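### 4.2 Does a hot start last?

I went into this part fairly sure that batters who begin a season well tend to keep it up, and I have to say the Drostgate league gave me less to go on than I'd hoped. We had ball-by-ball records for 3224 innings, but once I threw out anyone with fewer than six knocks the useful pile shrank a lot. The Brindis and Solís grounds were the worst for this (short seasons, plenty of rain).

So I split each batter's year in two and compared strike rates. The link was there, just weaker than I expected, and nearly all of it came from openers. Middle-order players bounced about so much that I wouldn't bet on any of them after seven games - and I did try a few ways of smoothing the numbers first. Batters who passed 500 runs by the end of July held up best, though they also got more of the friendly pitches at Dukel.
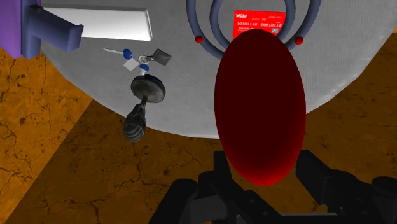 **Figure 3.** Pale round tabletop over an orange-brown floor, computer render.

Pitch matters more than I'd allowed for, then. When I put the ground into the model the early-season effect dropped by about a third, and for the Saturday games it more or less vanished. I come back to that in Section 5, where the bowlers get their turn.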